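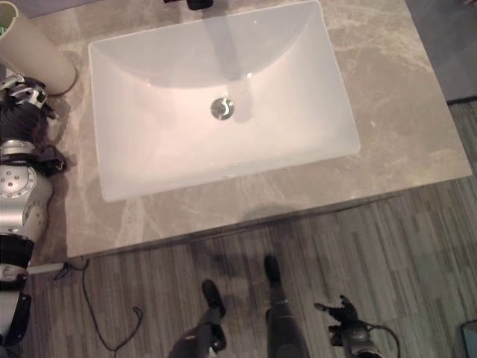
Sept jours sans rien sur la peau : le défi qui a rendu Plenavow complètement dingue

Au départ, une phrase. « Sept jours, de l'eau, point. » Kyung-hwa Ahn poste ça un soir sur Plenavow avec deux portraits côte à côte, va se coucher, se lève avec un téléphone brûlant. Plus de 2 000 commentaires au réveil. Des mercis, des insultes, des questions sur le calcaire. Beaucoup de questions sur le calcaire.

On l'appelle un lundi, le 2 mars 2020, entre deux rendez-vous. Elle parle vite, elle mange en même temps. Elle est graphiste, elle n'a jamais vendu un flacon de sa vie et elle aimerait bien qu'on arrête de lui demander un code promo.

« J'avais la peau qui tirait, les joues rouges, j'ai compté ce que je mettais dessus le soir. J'ai eu un peu honte. J'ai tout rangé dans un sac et j'ai posé le sac en haut de l'armoire. »

Voilà le défi. Pas de nettoyant, pas de sérum, pas de crème de nuit. De l'eau tiède le matin, de l'eau tiède le soir, une serviette propre. Et une photo au début, une photo à la fin. C'est la photo qui a tout fait, évidemment.

Sur celle de gauche, Kyung-hwa fait la tête. Sur celle de droite elle sourit à moitié, le teint plus uni, des reflets sur les pommettes. Les commentaires se sont partagés en deux camps en moins d'une heure. D'un côté celles qui vident leur étagère le soir même. De l'autre celles qui zooment. L'oreille n'est pas la même couleur. Le col est plus blanc. Tu as changé d'ampoule, avoue.

Elle n'a pas changé d'ampoule, elle a changé de pièce. Elle le dit très tranquillement. Première photo dans l'entrée, deuxième près de la fenêtre, elle n'y avait pas pensé. « Je voulais montrer à ma sœur, à la base. »

Trop tard. Le mot-clé tourne déjà, les copies aussi. Des ados, des mères, un prof de judo de Nantes qui fait le défi avec sa barbe. Une marque, Lelum, qui sort dans la semaine un visuel « On vous laisse respirer » avec un flacon barré. Malin ou gonflé, chacun verra. Le flacon barré est resté en vente, lui.

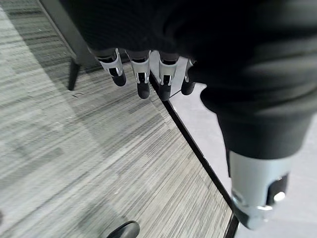 Moquette rayée d'un côté, sol gris pâle de l'autre.

Alors, ça marche ou pas ? On a posé la question à Veronika Lengyel, esthéticienne, qui tient le petit institut Stullard et reçoit depuis quinze jours des clientes téléphone à la main. Soupir d'abord.

« Elles arrivent et me montrent l'écran. Je veux ça. D'accord, mais ça quoi ? La peau ou la lumière ? »

Elle n'est pas contre. Elle trouve même que beaucoup de ses clientes en mettent trop, des acides sur des acides, un gommage par-dessus parce que ça pèle, une crème riche parce que ça brûle. Faire une pause, pourquoi pas. Certaines s'en portent mieux, d'après elle, surtout celles qui avaient empilé. Les autres, peau sèche, chauffage à fond, elles tiennent trois soirs et reviennent avec des plaques autour du nez. Et le maquillage, on l'enlève comment ? A l'eau, le mascara tenace, bon courage. Quant à la crème solaire, elle refuse net qu'on la range dans le sac en haut de l'armoire.

Pour un traitement prescrit, même chose, on ne l'arrête pas parce qu'une inconnue a bonne mine. On demande au médecin. Elle le répète deux fois, elle veut que ce soit écrit. C'est écrit.

Ce qui l'agace vraiment, ce sont les photos. Vingt ans qu'elle en prend pour ses dossiers, toujours sur le même tabouret, toujours avec la même lampe, cheveux tirés, menton droit. Moche mais utile.

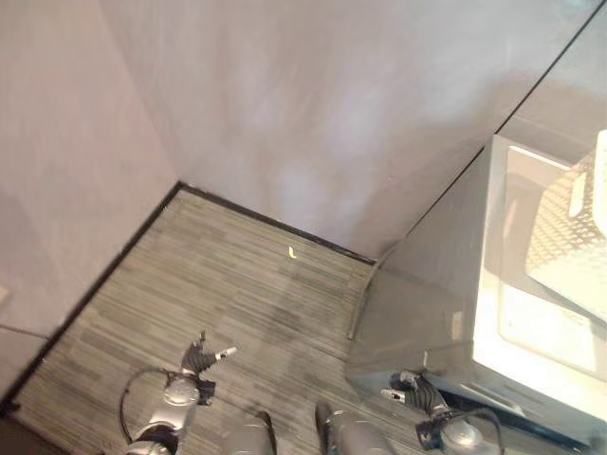
Un avant-après, ça se fabrique sans même le vouloir. On se recule un peu, on lève le menton, le téléphone lisse tout seul, et hop. Veronika conseille de commencer par regarder un mur, n'importe lequel, avant de juger une joue. Celui de la photo, par exemple : un blanc à peine rosé, et pourtant des zones plus claires qui s'étalent au milieu, du gris-rose vers le haut, et le pan de gauche encore un peu plus sombre et plus rose que l'autre. Deux murs de la même couleur pâle. Mettez un visage devant l'un puis devant l'autre et vous avez votre miracle, sans eau ni rien. Depuis qu'elle m'a dit ça je ne regarde plus un selfie, je regarde derrière.

J'ai essayé, bien sur. Sept jours, comme tout le monde. Premier soir, l'impression d'aller au lit habillée, quelque chose manque. Deuxième soir, envie de tricher. J'ai un vieux baume acheté chez Avcı, la droguerie en bas de la rédaction, il m'a regardée depuis l'étagère pendant que je me séchais. Tenu bon. Milieu de semaine, le menton qui gratte, une collègue qui me trouve « reposée » (j'avais dormi quatre heures). Le week-end, plus rien, ni mieux ni pire, un front qui brille vers midi. Et du temps en rab le soir, ça oui, j'ai même fini un roman.

Mes photos, je ne les publierai pas. La première est prise dans l'ascenseur, ça ne compte pas.

Sur Plenavow ça commence à se tasser, ou plutôt à muter. On voit passer des versions cheveux, des versions ongles, une version « sept jours sans miroir » qui m'a l'air autrement plus difficile. Des comptes proposent maintenant de « refaire » votre avant-après avec la bonne lumière, contre paiement, ce qui est quand même un sommet. Kyung-hwa, elle, a coupé les notifications. Elle a redescendu le sac de l'armoire et trié : gardé un nettoyant doux, une crème, la protection solaire. Donné le reste à sa sœur, qui n'avait rien demandé et qui n'a toujours pas fait le défi.

Elle a aussi ajouté une ligne sous son post d'origine, tout en bas, après les émojis. « Les 2 photos ne sont pas prises dans la même pièce. » Presque personne ne déroule jusque-la. Une internaute l'a fait, quand même, et lui a répondu dans la minute : d'accord, mais elle est orientée comment, ta fenêtre ?

Plein est, pour celles que ça intéresse.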